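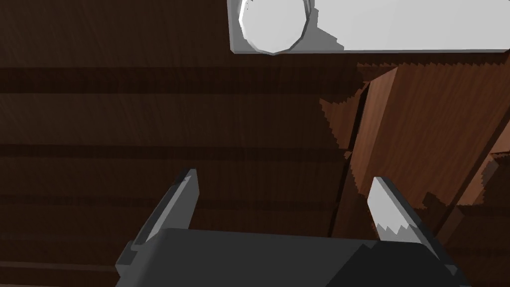 Keltach Kitchen Teleop

Keltach is a set of demonstrations recorded in a simulated kitchen. A person drives the arm by remote control, the wrist camera and joint readings are saved, and the result is meant for training policies by imitation. Everything was rendered. There are no real kitchens in the set.

Contents

We recorded 1,400 episodes and kept 1,363. The ones we dropped had a broken action log or a time stamp that ran backward. Of the kept episodes, 1,189 carry a success flag. The others are failed attempts, left in on purpose and marked success = 0. If you train on plain behavior cloning, filter them out first.

Each episode folder holds:

wrist.mp4, color view from the wrist camera
state.npy, joint positions and gripper opening
action.npy, the commands the operator sent
meta.json, task name, operator code, scene seed, success flag

How it was recorded

Operators used the Fulitico hand controller. Moving the hand moves the gripper, and the trigger closes the fingers. Holding the side button freezes the arm so the operator can bring their hand back to a comfortable spot. Those pauses show up as runs of zero action. We did not cut them. The script trim_idle.py will do it if you want, with a default limit of 50 steps.

Zdenka Hoxha and Senad Tomić did most of the driving. Their styles differ. Zdenka comes in slowly and lines up before closing, while Senad corrects on the way in. Operator codes are in meta.json if you need to split on that.
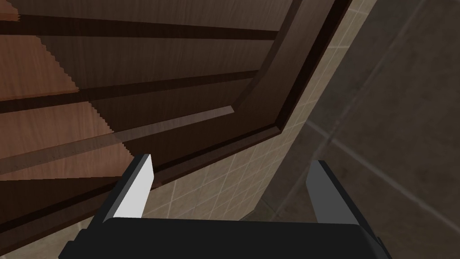 Wrist view, fingers open, dark wood panel and tiled wall.

Known problems

The wrist camera sits close to the gripper, so large panels can fill most of the view. Policies that see only this camera tend to lose track of where the arm is. Feed in state.npy as well.

Edges and shadows are jagged in places. The render settings were kept low to hold the control delay down, and we have not gone back to render the episodes again.

Contact is the weakest part. The fingers can slip on a handle with no visible cause, and operators learned to grip deeper than they would with a real arm.
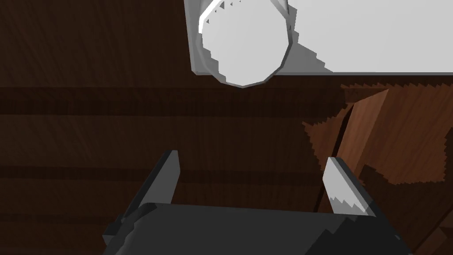
Lai-ching Choi wrote after the April release that the failed attempts had been more use to her than expected, mainly for training a success detector, and asked that we record the step where each one went wrong. That field is planned for the next version. For now there is only the flag for the whole episode.

Loading

python load.py --root keltach --success-only

Leave off the last option to get everything. Bug reports go to Þórarinn Frandsen; please include the scene seed and the episode folder name.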